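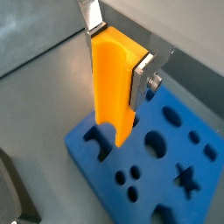 Chae-won Koo escreveu-me, depois de ler a primeira versão desta página, que um caderno de receitas passado a tabela perde metade da graça e que, se era para separar os ingredientes do modo de fazer, ao menos se guardasse inteira a frase de onde cada um saiu. Tinha razão, e foi essa mensagem que nos fez voltar atrás e refazer o formato. O Wornau, tal como está agora nesta pasta, guarda sempre a frase original ao lado da versão arrumada.

Wornau: receitas manuscritas de cozinha de casa

O que há nesta pasta

O Wornau é um conjunto de transcrições de cadernos de receitas escritos à mão, em português, emprestados por famílias de Somov e de Wunudside. São 70 cadernos, uns quase completos, outros com meia dúzia de folhas que sobreviveram a uma gaveta húmida, e de cada um transcrevemos tudo o que conseguimos ler: doces, conservas, sopas, remédios para a tosse, maneiras de tirar nódoas, contas de mercearia, recados. Chamamos-lhe "receitas" por comodidade, mas quem abrir os ficheiros vai encontrar muita coisa que não se come.

A ideia nasceu à mesa (como quase tudo nesta casa!), quando quis fazer os biscoitos de erva-doce da minha avó e descobri que a receita dizia apenas "farinha a que levar". Comecei a perguntar às vizinhas quanta farinha levava, cada uma foi buscar o seu caderno para me responder, e nenhum deles dizia a quantidade. Pelo caminho fiquei apaixonada por aqueles papéis, e o Man-sik Seok, que tem mais paciência do que eu para ficheiros, convenceu-me a organizar aquilo como deve ser.

Ficheiros

cadernos.csv
Uma linha por caderno. Traz o código, a localidade, a década aproximada quando a família a sabe dizer, o tipo de suporte (caderno pautado, agenda reaproveitada, folhas soltas) e o estado de leitura.

receitas.csv
Uma linha por receita ou apontamento. Traz o código do caderno, o título tal como aparece, o título normalizado, a categoria e o texto integral com a ortografia de quem escreveu.

ingredientes.csv
Uma linha por ingrediente mencionado, com a quantidade, a medida, o nome normalizado e a frase completa de onde foi tirado. É o ficheiro que mudou depois da mensagem da Chae-won.

medidas.txt
Um pequeno glossário de medidas caseiras, de que falo mais abaixo com o carinho que merece.

duvidas.txt
Palavras que não conseguimos ler, ou que lemos de maneiras diferentes. Se alguém reconhecer alguma, escreva-nos, por favor!

Os ficheiros estão todos em UTF-8, com ponto e vírgula a separar os campos. Quem abrir numa folha de cálculo e vir os acentos estragados deve importar o ficheiro pelo menu, escolhendo a codificação à mão, em vez de carregar duas vezes no nome dele.

Como se fez a transcrição

Cada caderno foi lido por duas pessoas em separado. A primeira transcrevia, a segunda transcrevia também sem ver o trabalho da primeira, e depois comparavam-se os textos no Sung, um programinha que o Man-sik escreveu para isto e que mostra as diferenças lado a lado. Quando as leituras não batiam certo, telefonava-se à família. Foi a parte mais demorada e também a mais bonita, porque muitas vezes do outro lado alguém sabia a receita de cor e corrigia não só a nossa leitura como a própria avó.

Essas correções ao telefone não entram no texto transcrito. Se o caderno diz "3 ovos" e a neta jura que sempre foram mais, fica o que está no caderno e a opinião da neta vai para a coluna notas. Discutimos isto bastante e houve quem preferisse a receita que funciona, mas para isso já há livros de cozinha.

Convenções

A ortografia é a do original, erros incluídos. "Asucar", "assucar" e "açucar" aparecem como estão escritos, e só na coluna normalizada passam todos a "açúcar".

As palavras riscadas ficam entre chavetas, com a versão nova a seguir. Há gente que foi emendando a mesma receita ao longo da vida, com canetas diferentes, e nesses casos numerámos as emendas pela ordem que nos pareceu mais provável. É uma interpretação nossa e pode estar errada.

Uma palavra ilegível é marcada com três pontos de interrogação. Uma palavra lida com dúvida leva um só, no fim.

As abreviaturas não se desenvolvem no texto integral. "C. de sopa", "col. sp." e "cs" ficam assim, e a correspondência está no glossário.

Os nomes próprios de pessoas foram reduzidos à inicial, menos quando fazem parte do nome da receita e a família autorizou. O "bolo da tia Delmira" continua a ser da tia Delmira, e ainda bem, que ela faz questão.

As medidas, que dão um capítulo

Quem vier à procura de gramas vai ter uma desilusão. O mais comum é a chávena, e dentro da chávena há a de chá, a de almoço, a "chávena das azuis" e a "chávena sem asa", que só existia numa cozinha de Wunudside e que entretanto se partiu. Há também o copo, a mão-cheia, a casca de ovo cheia de azeite, o peso de um ovo em manteiga e a moeda de canela em pó, que é a que cabe em cima de uma moeda que já ninguém usa.

No glossário damos uma equivalência em gramas ou mililitros só quando a família ainda tinha o objeto e nos deixou medi-lo. Nas outras medidas a coluna fica vazia, e pedimos encarecidamente que não a preencham com valores tirados da internet para depois citarem o Wornau como fonte. Já aconteceu com uma versão de trabalho que circulou em maio, e deu um pudim que não desenformava nem à martelada.

Os tempos de forno sofrem do mesmo. "O tempo de uma missa", "até cheirar", "enquanto se reza o terço devagar". Transcrevemos e deixámos em paz.

Categorias

As categorias principais são cinco: doces, salgados, conservas, remédios e casa. A última apanha as nódoas, o sabão, a cera para os móveis e uma receita de tinta para ovos de Páscoa que me custou muito não pôr nos doces. Uma receita pode ter uma segunda categoria quando a família a usava para duas coisas. O xarope de cenoura, por exemplo, está em remédios e em doces, porque as crianças o roubavam à colherada com tosse ou sem ela.

Para que pode servir

Temos visto o Wornau usado para estudar ortografia popular, para comparar nomes de doces entre terras vizinhas e para ensinar leitura de manuscritos a quem está a começar. Também serve, claro, para cozinhar, e é o uso que me deixa mais contente. Se fizerem alguma coisa a partir daqui, mandem notícias e digam se ficou bom.

Não serve para tirar conclusões sobre o que se comia em toda a região. Os cadernos registam sobretudo o que era de festa, ou o que alguém tinha medo de esquecer. A sopa de todos os dias quase não aparece, e o pão aparece menos ainda, porque quem o fazia sabia fazê-lo. Há muitos doces por isto mesmo, e seria um disparate concluir que em Somov se jantava toucinho-do-céu.

Também não serve como conselho de saúde. A categoria dos remédios inclui misturas com petróleo, com aguardente para bebés e com plantas que fazem mal. Estão lá como documento. Não as experimentem, nem em pequena quantidade, nem no cão.

O mesmo cuidado vale para as conservas antigas. Vários métodos de fechar frascos que aqui se transcrevem não são seguros, e quem quiser fazer as compotas deve seguir as instruções atuais de esterilização.

Falhas conhecidas

Quatro cadernos têm folhas fora de ordem que não conseguimos recompor. Há receitas que começam num ficheiro de ingredientes e acabam sem modo de fazer, e suspeito que algumas metades pertençam umas às outras. Estão marcadas com "solta" na coluna estado.

Wunudside está mais bem representada do que Somov, pela razão muito simples de que eu moro em Wunudside e vou a pé bater às portas.

A década dos cadernos é a que as famílias nos deram. Num caso a data não pode estar certa, visto que a receita pede margarina de uma marca bem mais recente, mas a senhora zangou-se quando insisti e deixei ficar como ela disse, com nota.

A normalização dos nomes de peixe está fraca. O que numa casa é carapau na outra é chicharro, e há um "peixe do António" que continua por identificar.

Autorizações e licença

As famílias autorizaram por escrito a publicação das transcrições. As digitalizações das folhas não fazem parte desta pasta e não as enviamos, nem a pedido, pois várias têm moradas, contas e coisas íntimas nas margens. Se uma família quiser retirar o seu caderno, retiramos na versão seguinte, sem perguntas.

O texto pode ser usado e partilhado livremente desde que se indique a origem. Basta escrever "Wornau, receitas manuscritas de Somov e Wunudside" e o número da versão que está no ficheiro versao.txt. Pedimos só, como quem pede um favor, que não se vendam as receitas como segredo de família de outra família.

Como colaborar

Correções de leitura são as mais bem-vindas. Indiquem o código do caderno, o título da receita e a palavra em causa, e digam se a reconhecem por a usarem em casa ou por a terem visto escrita. Quem quiser emprestar um caderno pode combinar comigo a entrega em mão; não aceitamos originais pelo correio. Os pedidos sobre o formato dos ficheiros ou sobre o Sung vão para o Man-sik, que responde ao serão, depois do jantar.

E se alguém souber quanta farinha levam os biscoitos de erva-doce, continuo à espera.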